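September, evening

Second entry on the washing water trial. I am writing up tonight while the figures are fresh.
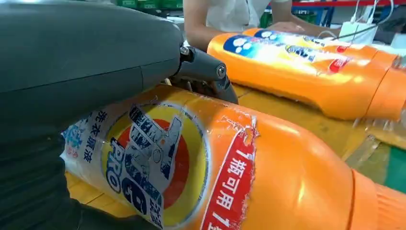 The grey water line from the laundry tub to the back bed has been running for two weeks. The question was whether the clay loam along the fence could take the full output of a household wash without sealing over, and so far the answer is a qualified yes. The bed gets up to 200 litres on a heavy wash day and much less otherwise. The trench is 38 centimetres deep, lined with coarse bark, with the slotted pipe laid level on top and more bark over it.

Level took most of a morning. The first run had a sag near the tap end and everything came out of the first three slots, leaving the lemon at the far end with nothing. I lifted the pipe, packed under it with crushed brick and checked it with the long spirit level at each joint. Flow is now even enough that I can't pick a difference by pushing a finger into the mulch at either end.

The Fultia diverter valve is stiff but seats properly. It has two positions, sewer and garden, and no marking for which is which once the sticker washes off, so I have scratched an S into the body with a nail. Anything with bleach or nappy soak goes to S. So does the first wash after painting.

Salt is the part I know least about. Powders tend to carry more sodium than liquids, as fillers, and sodium is what makes clay lose its structure and go to paste when wet. I did the jar test again this afternoon. A crumb of soil from the bed went in a jar of rainwater, left alone and looked at after two hours. The crumb slumped but the water stayed clear, so it slakes without dispersing. A crumb from beside the old laundry outfall, where the previous owners let everything run out on the ground for years, gave a milky halo well before the time was up. I have marked that patch on the plan for gypsum and will leave it unplanted over summer.

Soil pH in the bed reads a touch higher than before the trial, though the kit is colour-matched by eye and I would not defend the difference. I'll repeat it at the end of the month from the same holes. The blueberries stay on tank water regardless.

The lint filter is the weak point. I began with a stocking over the hose end, which clogged, ballooned and came off during a spin cycle. The Sturero inline filter is better made but the mesh is too fine for towels. I rinse it after every second wash and it still slows the pump. A coarser insert is listed in the Nundent catalogue under pond fittings, same thread by the look of the drawing. Ordered one. If it doesn't fit I'll cut a disc of flyscreen and see how long that lasts.

No smell from the trench, even after the warm spell. The reading I've done all says not to store grey water for more than a day, and nothing in this arrangement holds any, apart from a cupful in the filter housing. That cupful does smell. I now tip it out when I rinse the mesh.

Plants: lemon has new growth, passionfruit unchanged, the hydrangea from the Trindade nursery is sulking but it was sulking in the pot. Snails have found the bark. I'm keeping the vegetables out of this bed altogether and running the beans off the tank, which is down a fair bit for the time of year.

Still to do: second clamp on the hose where it goes through the wall, cap for the flush point, gypsum, and lower the overflow bend so it can't back up into the tub. Also find the receipt for the valve. Rain forecast overnight, so the diverter is on S until the ground drains.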